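# Sleeving a three-finger hand for the fake grocery stand

If your gripper has bare hinges and you want it digging through piles of plastic vegetables, make it a sleeve! I put this off all through August and regretted it every time a stem found its way into a joint. Our shared shop at Pornum has a whole practice produce stand, and a sleeved hand is so much nicer to work with there.

**You'll need**

- dark knit fabric with some stretch, cut 14 inches long
- a strip of ribbed cuff
- needle and strong thread
- 70 artificial fruits and vegetables, or whatever your shop can spare

**Make the sleeve**

1. Power the arm down and let the fingers hang.
2. Sew the knit into a tube, then add the cuff at the narrow end.
3. Pull it over the hand until just the lower fingers stick out.
4. Bend each hinge by hand. If the fabric pinches, move the cuff up.

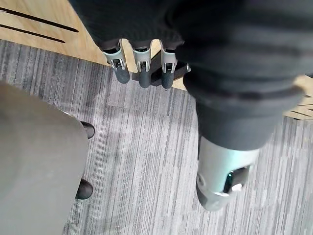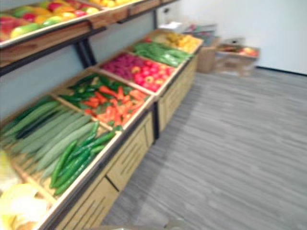
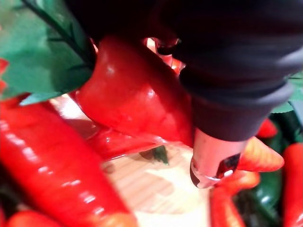
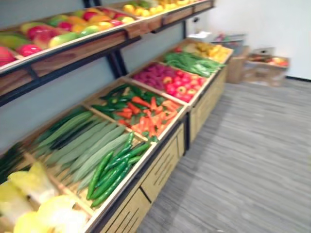 *Reading time: 2 min · Rania Harb*

**Set up the picks**

Keep one kind of produce together to start with. Carrots mixed with green peppers make a great second level, and the glossy red peppers are my favorite – all those lumpy shapes and highlights give the vision code a real workout.

Start slow. I run the first 100 picks at low speed with a hand on the stop button, then look over the cuff for snags before going on. Kálmán Csizmadia prefers a double cuff, which lasts longer but bunches up near the fingertips on my pattern.

Check that the sleeve can't creep into the wrist joint at full rotation. Two stitches to a loop of elastic fixed that for me.

Next up is a version with a snap closure, so it comes off for washing!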